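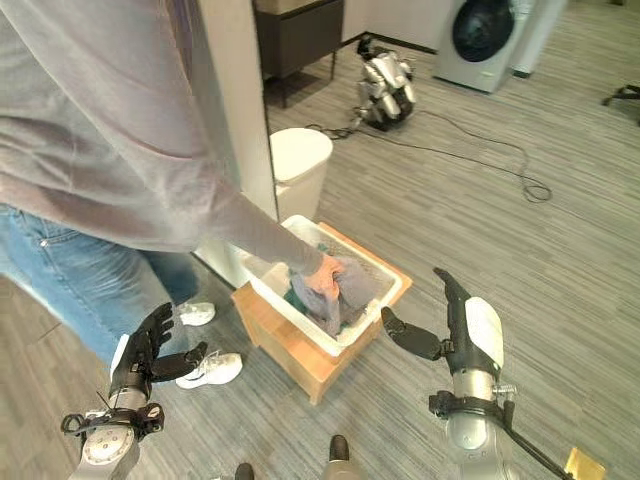

Setting up the laundry corner and looking after the Closar's hands

Updated 9/2/19

I've had the job of keeping our Closar running for long enough now that I get the same questions every time someone new takes a turn with it. How do I get it ready in the morning? Why is the thumb twitching? Where does the basket go? So I finally wrote the whole thing down. It's for the laundry work we do at Grastham, but if you have a two-armed machine with fingered hands and a camera in its head, most of it should carry over pretty well.

I'm assuming the robot is already bolted together and that you can log in to it. If you're still at the crate stage, stop and go read the assembly notes first, then come back!

What you'll want within reach

A small hex driver set, the short kind. A roll of hook-and-loop cable wrap (skip the plastic zip ties, see below). A lint brush. A soft dry cloth, the type you'd use for glasses. A flashlight. The printed card with the hand zero positions on it, which lives in the drawer and keeps walking away from the drawer.

Oh, and some laundry. Soft stuff to start: T-shirts, sweatshirts, a towel or two. Leave out anything with a drawstring until you trust the setup. I lost most of an afternoon to a drawstring.

Clear the floor first

Do this before the power goes on, every single time. Walk the space between the robot and the washer and pick up whatever's there. Shoes, chargers, the lint brush you were looking for. We share the room with other machines and there's usually a long cable or two lying across the carpet, and loops like that love to end up under a stool leg. Pull the slack toward the wall and away from where anybody is going to stand.

Carpet tiles are fine to work on, by the way. People ask. The only trouble I've had with ours is the stripes. They run at a slant compared to the robot, and if you line the stool up with the stripes by eye you will get it crooked. Line it up with the robot's chest.

Placing the stool and the basket

We use a low wooden stool with a rectangular plastic basket sitting on top of it. You can put the basket straight on the floor, but the arms have to reach a lot lower and the wrists end up in a position they don't like. The stool fixes that for next to no money.

Here's how I place it:

Park the robot on its mark and leave the arms powered down, hanging.

Set the stool in front of it, on the centerline. The front edge of the stool should be 14 inches from the front of the robot's body. Measure it the first few times.

Put the basket on the stool and give it a shove from the side. If it slides easily, stick a bit of rubber shelf liner underneath.

Now bring up the head camera view and look. You want the whole rim of the basket in the picture with both hands raised on either side of it. If the rim runs off one side, move the stool. Don't go tilting the head to make up for it, or the next person is going to have a strange morning.

A slight angle on the stool is okay. The perception side copes with that just fine. What it doesn't cope with so well is a white basket in front of a white wall with nothing in it, so put the clothes in before you run the detection test. Anything with a bit of color helps, and I try to leave a piece of fabric flopping over the front rim where the camera can find it right away.

Waking up the hands

The hands are Stedano units, black fingers, one thumb that swings across the palm. They're tougher than they look, but they want to be woken up in the right order.

Power up the body and wait for the arm joints to report in. Only then switch on the hands. If you do it the other way around, the hand controllers time out and sulk, and you'll have to cycle the whole thing.

Bring both arms up so the palms are in front of the robot with the fingers pointing at the ceiling. Open everything. Then close one finger at a time, index first, and watch it go all the way down and all the way back up. I like to do the right hand completely before I touch the left. Do it slowly! You're listening as much as looking. A healthy finger makes a soft whir. A finger with lint in the base makes a little tick, tick, tick, and you should clean it before you do anything else.

Next, the thumb. Swing it across and back. On the status page the thumb rotation should read 179 at the far end of its travel. If it reads a degree or two under, run the zero routine again. If it's a lot under, something is in its way — check the palm cover, which can creep over after a long session and pinch. Loosen the screws, slide it back, snug them up again. Snug, not cranked down.

Leave the hands open when you're done with the check. That's the position the Ansari software expects to start from, and it will refuse to load the laundry routine if a finger is curled. The error message says "posture mismatch," which could mean about nine other things, so check the fingers first.

Cables on the forearms

This is the part I nag people about, sorry in advance.

Each forearm carries wiring past the wrist, and the wrist turns a lot more than you'd think when the robot is digging around in a basket. You need slack at the joint and no slack anywhere else. With the arm powered down, turn the wrist by hand through its full travel and watch the wires the entire time. They should bend in a lazy curve and never go tight. If they do go tight, open the strap, feed a little more through, and close it again.

That's why I like the hook-and-loop wrap. Zip ties are fine right up until you need an extra half inch, and then you're in there with cutters next to a signal wire. I have nicked one doing exactly that.

The cable running down from the right forearm gets extra attention. Follow it with your fingers from the bracket on down and feel for kinks. Tug gently at the connector. And please leave the tags on the cables alone, even when they're in the way. They tell me which end is which when I'm on my knees behind the thing with a flashlight in my teeth.

Loading the basket with the robot live

Somebody has to put clothes in the basket, and somebody has to rearrange them when the robot has made a nest. At our place we do that with the arms up and holding still, so the rules are pretty firm:

Hit hold before you step in. Look at the status light and see that it's changed.

Come in from the side, and reach down from there. Stay out of the space between the basket and the robot's chest.

Keep your sleeves in mind. I live in baggy hoodies myself, and a loose cuff is just more fabric as far as the grasp detector is concerned. Push them up if you're going to be in there when the hold comes off. (You shouldn't be in there when the hold comes off.)

Watch your feet around the stool legs.

Step back to the wall, then release the hold.

For the arrangement itself, bunch the clothes loosely and pull up a fold or two so there's something to grab. A flat, packed basket is the hardest thing you can hand it. We run the grip at 80 percent for sweatshirts and towels and go lower for thin shirts. If a garment keeps slipping out, try a fatter fold before you reach for the grip setting.

Cleaning up afterward

Lint is the enemy. Fabric sheds all day long and it goes straight for the finger joints. After every session, power down the hands, open them gently, and work the lint brush through the base of each finger and around the thumb. Then a flashlight check down between them. It takes almost no time once you've got the knack.

Wipe the head camera with the dry cloth. No sprays, no paper towels.

Empty the basket and flip it over to look at the slots. One of ours had a cracked slat with a sharp edge that was catching on knits, and I blamed the fingers for days.

When something's off

One finger is slower than the others. Lint, nearly always. If cleaning does nothing, swap the left and right hand settings back to stock and test again before you call it a bad motor.

The hand grabs air just in front of the clothes. The stool has moved. Measure again from the body.

Both hands drop out together. Look at the power connector at the body end, well before you start suspecting the hands.

The arm stops halfway and the log shows a wrist torque warning. Check for a tight cable, then check whether the hand is hung up on the basket rim. If it's on the rim, lift the basket up and off the fingers with the robot on hold. Don't pull the fingers out sideways.

The software can't find the basket at all. Put some laundry in it, turn on the ceiling lights, try again.

I keep the running list of repairs on the clipboard by the charger. Write down what you changed, even if you changed it back, and put the zero card in the drawer when you're finished.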